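Herker Stabilized-Soil Binder: Review After One Season

Reviewed by Tapio Mäkelä

Herker sells this binder as a spray-applied dust suppressant for unpaved access lanes and yards. I applied it in November to the lane and yard at our Brellbridge site, 945 square meters in total, at the label rate for light vehicles. The product ships as a concentrate in 14 kg drums and is diluted in a standard tank. Mixing is simple. The supplied dip gauge is hard to read and I stopped using it after the first drum.

Surface preparation

The instructions call for a graded surface with no loose material deeper than a fingernail. The lane is packed earth between old buildings, with slight ruts. I graded the middle and left the edges as they were, with some grit on the right-hand side.

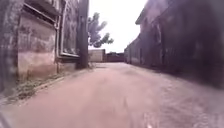 Application and edges

Two passes, the second at half rate. Coverage down the middle was even. The edges are another matter. Herker's lance throws a fan too wide for work beside a wall, and overspray on old plaster is difficult to remove, so I held it well back. The strip at the foot of the left-hand building, where weeds and litter collect, received very little product. A narrower nozzle should be in the kit.
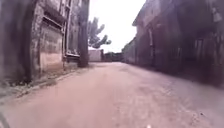
Photo: T. Mäkelä / Nurkton Site Notes

Wear

The lane carries little traffic and needed no second treatment. The yard is harder duty. Vans turn there and park along the concrete wall, and tight turning is what breaks the crust. 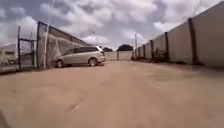

I patched two turning areas by hand from a watering can, which the manual permits. The patches cured overnight and matched the surrounding color closely enough.

Cost

Material came to 1,171 for the full area, against 3,424 for the crushed stone quoted by Mofokeng. Stone would last longer and drain better.

Rating: 3.5 out of 5. Half a point off for the gauge, one for the lance.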